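Holau 2-in-1 loses its keyboard after sleep, works again after reseating

Posted in: Tablets and convertibles
Tags: keyboard dock, sleep, pogo connector, firmware

Fasil Chala
Oct 28, 2023

I have a Holau 2-in-1 with the original folio keyboard. When the tablet wakes from sleep, the keyboard and trackpad are dead. The touchscreen works and the battery level looks normal. If I pull the keyboard off and snap it back on, it works until the next sleep. Sleep of a few minutes is usually fine. Anything past 40 minutes fails nearly every time.

What I have tried so far:

Cleaned the contacts on both sides with isopropyl alcohol and a lint-free cloth.
Removed the keyboard entry in the device list and rebooted.
Turned off fast startup.
Ran the maker's update tool, which says everything is current. The keyboard firmware is listed as 1.46. The tablet firmware is listed as 159.

I have not reset the tablet to factory settings and would like to avoid it. I use it mainly for handwriting and sketching with the pen, with the keyboard folded behind the screen, and I have a lot of brush presets that do not export cleanly.
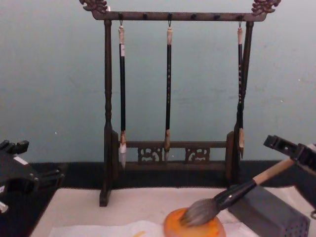

Brush rack with three of the calligraphy brushes.

The pen is not affected by any of this. It reconnects right away after sleep, whether the keyboard is attached or not. That makes me think the problem is limited to the keyboard connector or its driver. Is there a setting I have missed, or is the keyboard failing? A replacement costs more than I want to spend on a guess.

Tolera Teshome

This is most likely a power management problem. The folio connects through the pins on the bottom edge, but internally it shows up as a USB device behind a hub. When the tablet goes from light sleep to deep sleep, the hub is powered down. On wake the hub comes back, but the keyboard controller does not always answer in time and the system drops it. Reseating the keyboard cycles its power, so it gets detected again. Your short sleeps work because the tablet has not reached deep sleep yet.

Do this in order and test after each step.

Open Device Manager and switch the view to "Devices by connection". Find the keyboard and note which hub it sits under. Open the properties for that hub, go to the Power Management tab, and clear "Allow the computer to turn off this device to save power". Some of the other hubs may not have that tab. Leave them alone.

In the advanced settings of your power plan, set USB selective suspend to Disabled for both battery and plugged in. If the setting is missing, the tablet is using modern standby and hides it. Skip to the next step.

Shut down fully, with the keyboard detached. Hold the power button for 16 seconds, wait a minute, attach the keyboard, and start up. This clears the state of the embedded controller. It does not touch your files or presets.

To test, let it sleep for at least an hour on battery. Plugged in is not a valid test, as the hub may stay powered.

Expect a bit more standby drain with the hub kept on. On mine it was small enough to live with. If you can borrow another folio, try that before buying one. If the second folio fails the same way, the fault is on the tablet side.

Also, the update tool only checks keyboard firmware if the keyboard was attached before the tool was opened. If you attached it afterward, the "current" message means nothing. Close it and run it again.

skomside_user

had the same thing on a Nellen tablet, different brand but same kind of dock. factory reset fixed it for me. came back in December though so maybe it didn't. now I just use a bluetooth keyboard

Fasil Chala

Replying to Tolera: the hub had the box checked. I cleared it and did the 16 second reset. Selective suspend is not listed, so I assume modern standby. Two sleeps on battery so far, both over an hour, and the keyboard came back both times. I reran the update tool with the keyboard attached first and it still says 1.46.

I will leave it overnight and report if it drops again. I don't have another folio to test with. The Harms cover I used before has no keyboard in it.

Tolera Teshome

1.46 is fine. Check the hub setting again after any large system update, as the box can get checked again when the driver is reinstalled.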